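Desk Surfaces and Small Storage: Gallery

Flornercombe study room, furniture and fittings. Updated Jul 6, 2020. 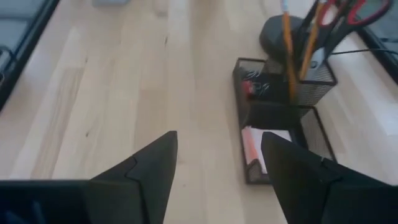

Blond wood desk with black wire-mesh organizer. Two yellow pencils and red-handled scissors in the cup, white note paper in the front tray.

The picture on this page belongs to the desk section of the Flornercombe gallery. The study room was refitted in February, and the notes under the picture cover the desk surface, the organizer, its contents, the cable and the screens. They are written for people fitting out a similar room who want to know what was chosen and how it is looked after. Bed, shelving and lighting have their own pages.

Surface

The desk top is pale wood with visible planks, light streaks, fine darker grain lines and a few small knots. We specified a clear matte finish. A gloss finish was tried on an offcut and rejected on account of glare from the window side.

Knots of this size need no filling if they are sound. Press each one with a thumbnail before finishing. If it moves, run thin glue around the edge, let it cure overnight and sand flush. Sand with the planks, never across them. Scratches across the grain show up under a low lamp even after two coats.

Pale wood shows ink and coffee quickly. Wipe spills at once with a damp cloth, then a dry one. No spray polish is used on this surface. Polish leaves a film that has to be stripped before the finish can be renewed, and on the old desk the stripping took longer than the finishing.

The finish is renewed when water stops beading near the front edge, where forearms rest. The rest of the top can usually be left. For a local repair, sand lightly with 400 grit, remove the dust with a barely damp cloth and apply one thin coat, feathered out along the plank. Keep the desk clear for 10 hours afterward.

Organizer

Black wire mesh, combining a taller pencil cup at the back with a low, open tray in front. The two heights are the main reason for choosing this type. Long items stand up behind, flat items lie in front, and neither has to be moved to reach the other.

Mesh was preferred to solid sheet. Dust and pencil shavings fall through to the desk and can be wiped away. In a solid cup they collect at the bottom and stay there until the cup is turned over. The drawback is that fine points can catch in the openings, and a pen stored point down without its cap can mark the wood.

The organizer stands at an angle to the planks. Squared up to the desk edge it looks neater, but the tray is easier to reach when it is turned toward the chair. The angle is a matter of preference and changes depending on who used the desk last.

Check the underside of any mesh organizer before placing it on a finished top. Cut wire ends will score the surface the first time it is pushed sideways. The model we bought under the Drodholm name came without feet. Thin felt dots were added at the corners. Cork also works but sheds crumbs after a while. Soft rubber should be tested first, as some types leave a dark mark on clear finishes that does not wipe off.

Pencil cup

Contents: two pencils and one pair of scissors.

The cup is kept well under capacity. Once a cup is packed tight, taking out one item lifts its neighbors, and the usual result is something rolling off the desk. The working rule in this room is that everything in the cup should lean freely. If an item stands straight up because it is wedged, something else comes out.

Yellow pencils are easy to see against black mesh. The same goes for the red scissor handles. Black pens were kept in the same kind of cup before the refit and were regularly overlooked. Colored barrels are a small change and cost nothing if they are bought when the old ones run out.

Scissors are stored handles up. They should be short enough that their weight does not tip the cup. To test, put the scissors alone in the empty organizer, lean them to each side in turn and nudge the base. If it rocks, use a shorter pair or put the scissors in a drawer. A loaded front tray helps, as paper is heavier than it looks.

Small compartment

Small metal paper clips are kept in the left compartment. Clips belong in a section with sides high enough to stop them from being swept out along with the paper. Loose clips on a wood top are a nuisance twice over: they scratch when a book is dragged across them, and they find their way under the keyboard.

Refill from a closed box kept elsewhere. Tipping a full box into the compartment saves one trip to the drawer and means clips in the tray, on the desk and on the floor. A handful at a time is enough for ordinary use.

Bent clips are discarded when the compartment is emptied. They do not grip properly and tend to hook onto the good ones.

Front tray

A pad of white note paper lies in the tray, with a salmon-orange sheet showing along its left edge.

Check the inside width of the tray against the pad before buying either. Makers usually quote outside dimensions, and mesh trays have a rim that takes up part of that. Leave 5 mm of clearance on each side. With less, the bottom sheets curl at the edges. With much more, the pad slides around and the sheets fan out.

Loose sheets can be used in place of a glued pad, though they need squaring up now and then. Colored paper is useful as a marker if its purpose is agreed. In this room the colored sheet is for items that have to leave the desk the same day. White is for everything else.

The tray is not used for mail. An open tray of this type will take a stack of envelopes, and at that point the note paper is buried and the tray has become a second in-box. Mail goes to the wall rack by the door.

Cable

A thin black cable runs across the desk behind the pencil cup. A run at the back of the top is acceptable on a small desk as long as it stays clear of the writing area. Thin cable lies flatter than the braided kind and is easier to lift when wiping the surface.

Do not trap cable under the organizer. Weight on one spot will eventually damage the jacket, and the organizer will rock. If the cable has to pass the organizer, take it behind the cup with a little slack. Enough slack means that the organizer can be moved a hand's width without pulling anything.

Adhesive clips were considered for the back edge of the top. They were left out at Flornercombe because the adhesive lifts clear finish when it is removed. A clamp-on channel from the Grostness range was fitted on the second desk, in the other room, where there are more cables to deal with. It holds well — the clamp jaws need felt, as supplied they are bare metal.

Screens

Black-framed equipment can be seen at the upper left, where part of a gray screen area shows, and at the upper right. Screen position is decided before anything else is placed on the desk. Small storage then fills the space that is left, which keeps the writing area in one piece.

Leave enough room behind each stand to get a cloth in. Dust gathers there faster than on the open part of the top. Allow for the swing of the screen as well. A screen that turns will sweep a wide arc at its outer edge, and a tall pencil or scissor handle is at just the right height to meet it.

Routine

Weekly: lift the organizer out, wipe under it and along the cable, put it back. Drop any stray clips into their compartment.

Monthly: empty the organizer completely. Shake it over a bin, brush the mesh from the inside with a dry paintbrush and check the felt dots. Replace any that have worn flat. Sharpen the pencils away from the desk.

Yearly: check the finish at the front edge and under the organizer. A slight difference in color where it stands is normal with pale wood, which darkens in daylight. Moving the organizer to the other side for part of the year evens this out to some extent.

Fitting notes

Desk top: blond wood, clear matte finish, two coats, 10 hours between coats.
Organizer: Drodholm, black wire mesh, felt dots added.
Cable channel, second desk only: Grostness, clamp-on, jaws lined with felt.
Chair: Văn, armless, covered on the seating page.

The seating page has been corrected. The seat height listed there was taken with the cushion on.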